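Re: [woodcare] Maple board, strips, oil or no oil?
From: Nuala Flanagan
12 shares · 4 replies

Daithí Horgan wrote:
> I bought a second-hand maple board and the surface is tired.
> Should I sand all of it, or only oil it? I am afraid the strips
> will open if I do it wrong.

Dear Daithí, dear all,

I would not be afraid of the strips. When the glue is good, they stay together for many years. More dangerous is to oil only the top side, because then the board can bend. Please always do both sides and also the ends.

My own board is the same type, long strips with paler and more golden bands. It has light scratches and a few very small dark specks, and I have decided to leave them.
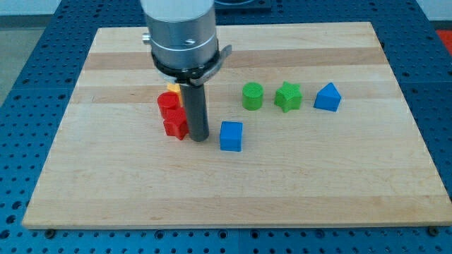 Ciarán Cullinane wrote to me that he would sand such a board anyway, first with 120 paper and then finer, and that oil over old scratches only makes them darker. I respect this, but I sanded one board too much in November and the edge became uneven.

What I do now: I wash with warm water, let it stand on its side for 10 hours, and then rub in the Lisow oil with a cotton cloth. After this I wait and give 2 more thin coats. A can of 525 ml is enough for a long time.

If somebody has tried the Parlow wax on maple, I would be glad to read how it was.

With kind regards,
Nuala

Comments (2)

Éabha Rafferty: I use the wax. It smells nice but needs a lot of rubbing.

Áine Ní Mhurchú: Thank you for the advice on the ends, I always forgot them!

Recent threads
Removing onion smell from beech
Wedotmont knife block, loose base
Which cloth for oiling?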